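빈 세제통 다시 채워 쓰는 동네 가게, 분류 선반 새로 들여

프라메오 지구의 생활용품 리필 가게 도티츠가 3월부터 빈 용기 수거 창구를 넓혀 운영한다. 주방세제, 섬유유연제, 욕실 세정제를 담았던 플라스틱 통을 주민이 가져오면 상태를 살핀 뒤 다시 쓸 것과 재활용으로 보낼 것을 나눈다. 그동안은 계산대 옆 바구니 두 개가 수거함의 전부였다.

가게가 새로 마련한 공간은 매장 안쪽, 예전에 종이 포장재를 쌓아 두던 자리다. 벽을 따라 선반을 세우고 칸마다 용기의 종류를 적은 종이를 붙였다. 선반 폭은 60센티미터로, 큰 세제통도 눕혀 놓을 수 있는 크기다. 선반 설치 비용은 가게가 부담했고 일부 자재는 멜렌데스 거리의 가구 수선집에서 쓰던 것을 얻어 왔다.

도티츠를 운영하는 로시오 갈린도 대표는 지난겨울부터 수거량이 눈에 띄게 늘었다고 말했다. 그는 "처음에는 유리병을 가져오는 분이 대부분이었는데 요즘은 플라스틱 통이 훨씬 많다"며 "바구니가 오전에 차 버려서 오후에 온 손님은 통을 도로 들고 가는 일이 생겼다"고 설명했다. 지난달 수거된 용기는 하루 평균 40개를 넘었다.

접수 방법은 단순하다. 용기를 물로 한 번 헹구고 뚜껑을 닫아 가져오면 된다. 상표는 떼지 않아도 된다. 오히려 가게 쪽에서는 상표를 그대로 두라고 권한다. 어떤 내용물이 들어 있었는지 알아야 같은 종류의 세제를 다시 담을 수 있기 때문이다. 상표가 지워졌거나 내용물을 알 수 없는 통은 리필용으로 쓰지 않고 모두 재활용으로 돌린다.

분류를 맡은 우리엘 에스피노사 씨는 뚜껑부터 본다고 했다. 몸통은 멀쩡한데 뚜껑에 금이 갔거나 나사산이 닳은 통이 생각보다 자주 들어온다. 이런 통은 세제를 채워 가방에 넣으면 샐 수 있다. 뚜껑만 따로 모아 둔 상자에서 맞는 것을 찾아 갈아 끼우기도 하지만 회사마다 입구 크기가 조금씩 달라 짝을 찾는 데 시간이 걸린다.

다음으로는 바닥과 어깨 부분을 살핀다. 눌린 자국은 대부분 괜찮지만 접힌 선이 하얗게 변한 통은 빼낸다. 안쪽에 굳은 찌꺼기가 남아 있으면 따뜻한 물을 부어 두었다가 다시 확인한다. 에스피노사 씨는 "색이 진한 통은 속이 잘 안 보여서 빛에 비춰 봐야 한다"며 "헹궈서 가져오시는 것만으로도 저희 일이 절반은 줄어든다"고 말했다.

받지 않는 용기도 있다. 살충제, 페인트, 자동차용 약품, 배수관 세정제를 담았던 통은 씻어 와도 접수하지 않는다. 분무기가 달린 통은 몸통만 받는다. 식용유 병은 기름이 완전히 빠지지 않는 경우가 많아 당분간 제외하기로 했다. 가게는 이 목록을 입구 유리문에 붙여 두었고, 헷갈리는 용기는 직원에게 먼저 보여 달라고 안내하고 있다.

주민들의 반응은 대체로 좋은 편이다. 두 아이를 키우는 호비타 이바라 씨는 한 달에 두 번 정도 가게에 들른다. 그는 "빨래를 많이 하는 집이라 큰 통이 금방 쌓인다"며 "베란다에 모아 두었다가 장 보러 가는 길에 한꺼번에 들고 온다"고 말했다. 다만 그는 통을 들고 버스를 타기가 번거롭다며 수거 지점이 한 군데 더 생기면 좋겠다고 덧붙였다.

불편을 말하는 사람도 있다. 같은 지구에서 식당을 하는 다미안 마가냐 씨는 업소용 대용량 용기도 받아 주기를 바라고 있다. 식당에서 나오는 통은 가정용보다 훨씬 커서 지금의 선반에는 들어가지 않는다. 가게 측은 뒷마당에 따로 자리를 마련할 수 있는지 건물주와 이야기하고 있으나 정해진 것은 아직 없다고 밝혔다.

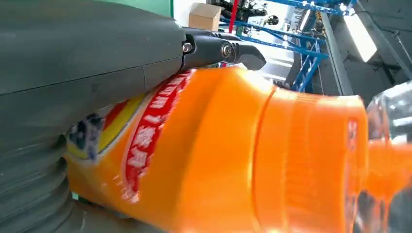

글 엘리 카사우네 기자 | 생활·지역

선반에 오르는 용기는 색도 모양도 제각각이다. 주황색 플라스틱 통에 몸통과 같은 주황색의 큼직한 뚜껑이 달린 것이 있는가 하면, 반투명한 흰 통이나 손잡이가 달린 파란 통도 들어온다. 빨간 띠 모양 상표가 통의 어깨를 따라 둘린 제품처럼 멀리서도 알아볼 수 있는 것은 분류가 빠르다. 글씨가 작은 수입 제품은 직원이 하나씩 돌려 가며 읽어야 한다.

다시 쓰기로 한 통은 씻어서 말린 다음 매장의 리필대 옆에 놓인다. 용기를 가져오지 않은 손님은 이 가운데 하나를 골라 세제를 담아 갈 수 있고 통값은 받지 않는다. 재활용으로 분류된 통은 상자에 모았다가 수거 업체 제타치가 가져간다. 종전에는 업체가 한 달에 한 번 들렀지만 앞으로는 두 번으로 늘어난다.

갈린도 대표는 선반을 당분간 지금의 칸 나눔대로 써 보고, 종류별로 들어오는 양에 따라 자리를 다시 조정할 계획이라고 했다. 섬유유연제 통이 모이는 칸은 벌써 좁다는 말이 직원들 사이에서 나온다. 뚜껑 상자도 지금은 한데 섞여 있지만 입구 크기별로 나누기로 했다.

용기 접수는 가게가 문을 여는 오전 10시부터 오후 6시까지 가능하다. 양이 많을 때는 미리 전화로 알려 달라고 가게는 당부했다. 문을 닫은 뒤 입구 앞에 용기를 두고 가는 것은 받지 않는다.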